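About Flodier

Flodier is a freight forwarding and storage company serving small manufacturers, importers and laboratories that ship goods too large for parcel carriers and too small to fill a trailer.
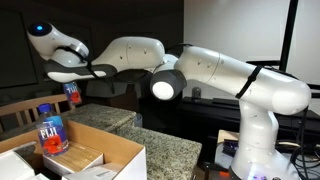
The company was founded by Milan Hoekstra and Wim Jansen, who had worked together for several years in the dispatch office of a regional carrier. Both had seen the same difficulty many times. A customer with two or three pallets would wait days for a quotation, receive a delivery window of a full week, and then be billed for charges that had not appeared in the original estimate. Flodier was established to handle shipments of this size on published terms, with one written price agreed before collection.

Our Services

Flodier arranges palletized and crated freight by road, with onward connections by sea and air through partner agents. We provide short-term storage, export packing, customs paperwork and scheduled delivery to business addresses. Tail-lift vehicles are available on request and should be specified at the time of booking. We do not carry household goods, live animals or temperature-controlled food products.

Quotations are issued in writing and remain valid for 10 working days. The quoted price includes fuel, tolls and standard handling. Waiting time at the collection or delivery address is charged separately after the first hour, at the rate shown on the quotation.

Our Locations

The company operates from 3 depots. The main depot and head office are at Fukness, where bookings, customs and accounts are also based. The other two depots handle consolidation and local delivery only and are not open to visitors. Customers wishing to hand over goods in person should do so at Fukness, by appointment, and should bring a copy of the booking confirmation.

Flodier currently holds active accounts for 658 business customers. Accounts are opened after a credit check and are reviewed each July.

Management

Milan Hoekstra serves as Managing Director and is responsible for contracts and carrier relations. Yoon-hee Yang is Director of Operations and oversees the depots and the planning desk. Siebe Peeters heads the customs department. Fathima Wickramasinghe joined the company as Finance Manager following the purchase of Ketilsson, a storage business whose staff and customers transferred to Flodier in full. Wim Jansen has retired from daily management and remains a member of the board.

Booking and Tracking

Bookings may be made by telephone, by email or through Sondari, our online customer portal. Sondari shows the status of each consignment at collection, at depot arrival and at delivery — signed delivery notes are normally available there on the next working day. Access is included with every account, and additional users may be added by the account holder.

Liability and Insurance

All goods are carried under our standard trading conditions, a copy of which is supplied with each quotation. Liability under these conditions is limited by weight. Customers shipping goods of high value are advised to arrange additional cover, either through their own insurer or through our office, before the goods are collected. Visible damage should be noted on the delivery document at the time of receipt. Claims must be submitted in writing to the accounts office at Fukness.

Page last reviewed August 23, 2023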